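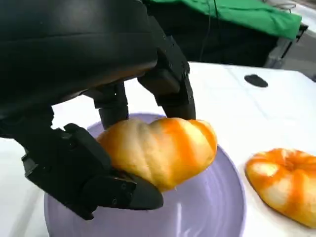

Figura 7.1. Calabaza pequeña de piel naranja y crema sobre un cuenco lila.

Capítulo 7
Calabazas y otros frutos de otoño

Las calabazas pequeñas se venden en noviembre, muchas veces como adorno. Tienen forma achatada y gajos marcados por surcos poco profundos. La piel puede ser de un solo color o alternar bandas.

En este capítulo se estudian las partes del fruto, su conservación y el modo de colocarlo en la mesa. Para las prácticas hace falta un cuenco ancho y bajo. Los ejercicios proceden del huerto escolar de Erkdale, donde Eugénie Millet registró más de 172 frutos en una temporada.

Etiquetas: Huerto y cocina, Otoño
Compartido 20 veces
© Ediciones Farkwood · Contacto · Volver arriba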